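3.2 Bedding and the arrangement of pillows

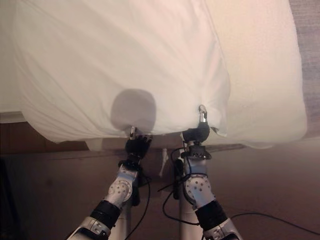
Of the household tasks recorded in the Stenau survey, the making of beds was the one that respondents found hardest to describe in words. Most could state the order in which sheets and covers were laid. Far fewer could say how a pillow was handled between the moment it was lifted and the moment it was left alone. Sugawara, in his earlier work on the Fudari guesthouses, treated this interval as a single step and called it "placing." The present study divides it into 2 parts, gripping and settling, and records them separately.

Gripping concerns the point at which the cloth is held. A soft pillow may be taken by its lower edge, in which case the fabric gathers into loose folds at the hold and long creases run diagonally across the face (Figure 7). The same pillow taken by its sides shows a different pattern, with the creases shorter and closer to the corners. Respondents who worked with large white pillows of the hotel type tended to prefer the lower edge, particularly where the pillow had to be brought over the side of a bed or couch.

Figure 7. Large white pillow held by the fabric at its lower edge, with a cream-colored pillow to the right.

Settling covers all later adjustments, including smoothing, turning and the closing of gaps between neighboring pillows. It was the longer of the two parts in most households. Where pillows of different shades were kept together, as white and cream often were, respondents generally had a fixed idea of which belonged in front, although few had ever discussed it with other members of the household. Creases were tolerated to very different degrees. Some respondents smoothed the face of each pillow by hand - a habit several traced to a parent - while others considered the task complete once the pillow stood upright.

The written instructions supplied to cleaning staff at the Brurnia residence give little guidance on either part. They specify the number of pillows for each room and the direction of the open end of the case, and they require that rooms be ready by Saturday noon. Handling is left to the worker. The Wikström manual, used at the second site, is longer but similar in this respect, and its section on bedding deals mainly with laundering and storage. Differences in handling between the two sites are therefore taken up in Section 3.3, together with the interviews held in August.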